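Brellell Completes First Stage of Gripper Comparison

Brellell has completed the first stage of a comparison of two-finger grippers for small-parts handling, the company's automation office announced on Friday. The work was carried out entirely in simulation, on a model of a two-arm table cell, and will inform the purchase of equipment for the Fliravov sorting line.

The study set a gripper from Brurnon against one from De Luca. Each was put through 102 pick attempts on short sticks and small blocks placed at varying angles on the tabletop. Arm speed, approach height and controller settings were held the same for both products.

According to Karabo Swanepoel, who led the study, almost all of the failed picks involved sticks lying close to the rear edge of the table, where the arms have the least room to turn the wrist. "The difference between the two products was smaller than we expected on the blocks and larger on the sticks," Swanepoel said. "We will repeat the stick trials with a revised finger pad before any figures are released."

The second stage will add 3 camera positions and a change of lighting, as shadows from the arms affected part detection in several runs. Detlef Grube will oversee the controller settings, and Eluned Edwards will prepare the written report.

Trials on physical equipment are planned for February. Suppliers wishing to submit a gripper model for the second stage should contact the automation office.
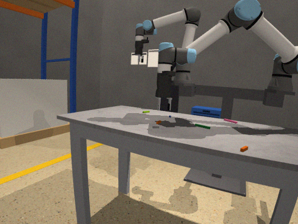
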